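# Galería: sala de atención de Bikasine

La sala de Bikasine en Brastadthorpe abrió al público en junio, tras la reforma integral de la planta baja. La presente galería recoge el aspecto del espacio y de su equipamiento básico. El proyecto fue coordinado por Joris Van Leeuwen, responsable de instalaciones de la entidad.

**Mesa y vitrinas.** La mesa blanca rectangular se destina al doblado de prendas y bolsas de tela. Detrás se sitúan dos frigoríficos de puerta de cristal, con estantes blancos y bebidas embotelladas.

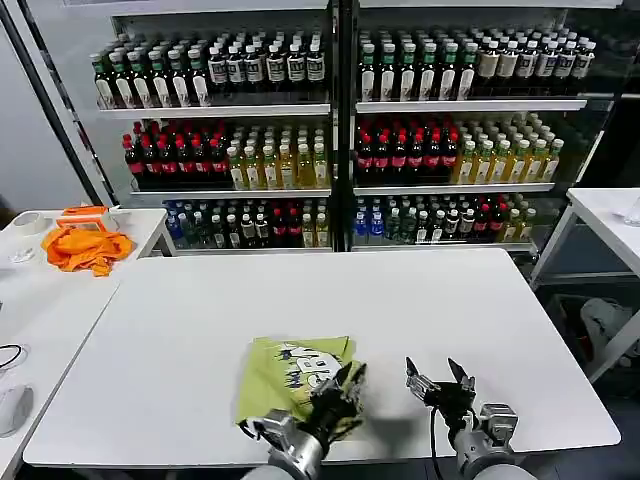

La reposición de bebidas corresponde a Ultport y se efectúa antes de las 15 horas. Los textiles doblados se entregan en el mostrador de la calle Nair. Durante el primer ejercicio se prevé clasificar roughly 4,000 piezas, entre camisetas y bolsas.

Las solicitudes de visita para grupos se tramitan en la oficina 233, previa cita.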